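7 October 2021

**Drircombe ridge, north face: rockfall and path inspection**
Inspected by Hjalti Mikkelsen. Comments by Sándor Deák.

- [x] Crack gauges 1 to 9 read. *All within a hair of the September figures. I'd like to believe that, but gauge 4 has given the same reading since it was glued on, and I suspect the glue more than the rock.*
- [x] Loose blocks above the lower path. *Marked "stable". By whom? The slate there dips towards the path at 28 degrees and the joints are full of clay.*
- [ ] Mesh anchors pull-tested. *19 on the plan. Hjalti tested the ones he could reach from the ladder.*
- [x] Summit marker, 803 m. *Fine. It is a lump of concrete.*
- [ ] Scree drain below Fogh gully. *Blocked again. Clearing it was signed off last time.*

The Ferari report calls the whole ridge "ancient and therefore settled". Old rock still breaks along old folds, and frost takes no notice of its age. I would leave that sentence out of anything we send to Clemimville.

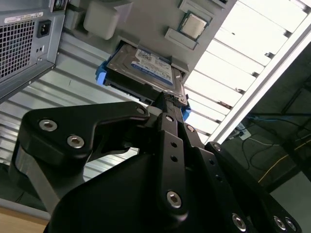
Is the lower path safe to open this winter?

Only as far as the second stile, and only once the drain is clear and the remaining anchors have been tested.

- [x] Warning signs in place. *Two face the wrong way for anyone coming down.*
- [ ] Overhang at the old quarry lip. *"No change" by eye, from below, in fog. Do it again with a tape.*
- [x] Spring at the fault line. *Flow noted as "normal". Please write down a number next time.*

Gauge 4 to be replaced before the next round. Leave the old one beside it so we can compare the two.

S.D.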